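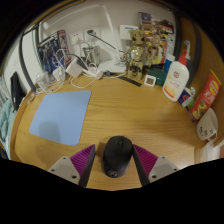 Does a tidy desk make you cleverer?

Grown-ups say it a lot. "Tidy your desk and you'll be able to think." It sounds sensible. But is it true, or is it one of those things people repeat because somebody once said it to them?

Let's have a proper look. We'll start with what a desk is for, then ask which things really need to be on one.

What is a desk for?

A desk is a flat place to work. Everything else is extra. If you have enough clear space for your arms, your book and whatever you are using, the desk is doing its job. If you have to write with your elbow balanced on a box, it isn't.

So when somebody tells you a desk is "a mess", ask them what they mean. Do they mean you can't work there? Or do they mean they don't like looking at it? Those are different complaints.

Does a computer mouse need a mat?

Plenty of people will tell you it does. Most mice today work by light. A tiny light shines down from underneath, and a sensor takes pictures of the surface, hundreds of times a second or more. The mouse compares each picture with the one before and works out which way it has moved.

To do that, it needs a surface with little bumps and marks to look at. Wood with a straight grain is usually fine. Glass and mirrors are bad, as there is very little for the sensor to see. A mat is handy if your desk is shiny or if you like the soft feel. But if your mouse is on the bare wood and the pointer goes where you want it to, the mat can lie there next to it doing nothing.

Try it yourself. Use the mouse on the desk, on a mat, on a magazine and on the side of a glossy box. Does the pointer jump? Don't take my word for it.

Why do cables tangle?

You may have heard that cables tie themselves in knots when you aren't looking. They don't. A cable lying perfectly still stays as it is. It has to be moved.

The trouble is that there are a great many ways for a long, bendy thing to be tangled and only a few ways for it to be straight. Every time you pull one out, push one aside or drop one back, it gets another chance to loop over its neighbours. Long, thin cables are worse than short, fat ones.

There are boxes, clips and sleeves sold to fix this. Marisa Gatti, who wrote to us from her school's computer club, bought a cable box called a Luvlow and said her cables were just as tangled afterwards, only inside a box. We think she has a point. A loose coil and a twist of paper round the middle costs nothing. Ask an adult before you unplug anything from the wall, and hold the plug when you pull - never the cable.

Where should the lamp go?

The usual rule is this: if you write with your right hand, put the lamp on the left. If you write with your left, put it on the right. This one is easy to test. Sit at your desk in the evening with only the lamp on and start writing. If the shadow of your hand falls over the words, move the lamp to the other side.

A lamp with a tall arm that reaches out over the desk makes a softer problem, as the light comes down from above. You might not need the rule at all.

What about the toys?

Here is where the arguments start. Should a desk have figures on it? Groot built out of bricks, say, or collectibles still in their boxes?

Some people claim that toys on a desk stop you concentrating. Perhaps they do, for some people, some of the time. Others say a favourite figure helps them settle down. We asked 25 readers and 13 said they had at least one toy within reach while doing homework. That doesn't tell us whether the toys helped. It only tells us they were there! To find out more you would have to compare the same people with and without them, and do it many times.

Be a desk scientist

Pick a task such as copying out 100 words. Time yourself at your desk as it is now. Then clear everything off, and the next day copy 100 different words. Swap back and forth for a week or so and write down each time.

One try proves very little. You might be faster because you had a good breakfast, or slower because the dog was barking.

Ieva Petrauskas tried this with her brother in December. Her times got a bit better with a clear desk. His got worse, and he says he couldn't find his pencil.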